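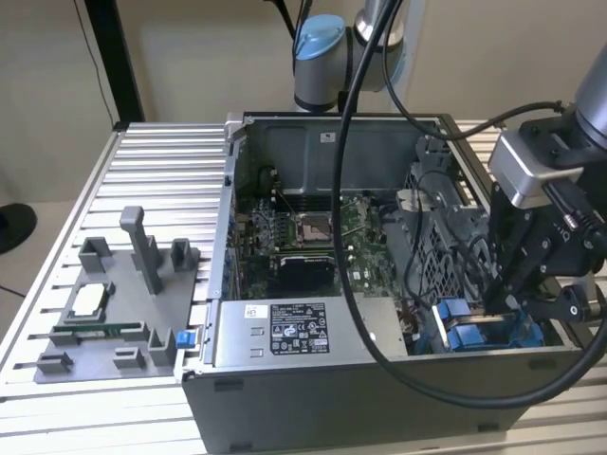

WORKSHOP NOTEBOOK — EQUIPMENT REFURBISHMENT

Tuesday, August
Entered by Osaze Bako

The Mikudow intake was reviewed this morning. Of the 19 desktop units received, 12 are suitable for reissue to the Bona reading rooms and the remainder are to be held for parts. The Pfister spreadsheet still lists two units under the old asset numbers; these should be corrected before the labels are printed.

Towers are to be laid on their side with the panel off before the socket is inspected. Any board with an empty socket is to be logged as such, and the processor is to be recorded separately if it is found in the parts drawer. Bent contacts should be noted on the card — no attempt at straightening is to be made at the bench.

Memory will be standardized at 16 GB per unit. Present stock covers 9 units. A request for the balance has been sent to Trurar, with no delivery date given so far.

Drive erasure is running behind. Certificates for the first batch were filed without signatures and have been returned to me. Colleagues are asked to sign at the time of erasure and to leave the sheet with the drive.

Thermal paste is low. The open tube is in the left cabinet, second shelf.

Remaining: relabel the held units, confirm room numbers with Bona, close out the July cards.

O.B., 4:40 p.m.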